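## 4. Dish Soap at the Pine Table

This section applies to all shared kitchens at Hesville. Questions should be directed to Huw Llewellyn, Building Services.

1. Keep one bottle of dish soap at each table. Stand it upright on the tabletop, well in from the edge.
2. Check the level through the side of the bottle at the start of each day.

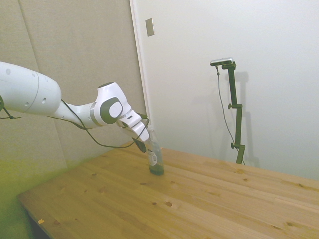 **May soap be left on the table overnight?**
Leave the bottle out only if its cap is closed; otherwise return it to the Alby cupboard.

3. When the soap covers only the bottom of the bottle, place a new bottle in the cupboard and enter it on the supply sheet. Continue to use the old bottle until it is empty.
4. To reach the last of the soap, tilt the bottle and let the liquid gather on one side before opening the cap. 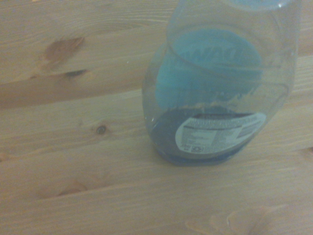 5. Wipe the base of the bottle with a dry cloth before setting it down again. Soap left on pine can mark the grain — knots and seams between planks are the hardest places to clean.

**Caution:** Do not add water to stretch the soap. Do not pour one brand into a bottle labeled for another.

6. For hand washing of dishes, add 2 teaspoons of soap to the sink, then fill with warm water.

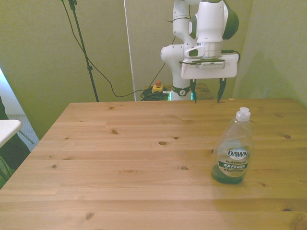 7. Soak heavily soiled pans for 15 minutes before scrubbing. Rinse under running water and dry on the rack.

**Note:** Concentrated soaps need less per sink. Follow the maker's label where it differs from step 6.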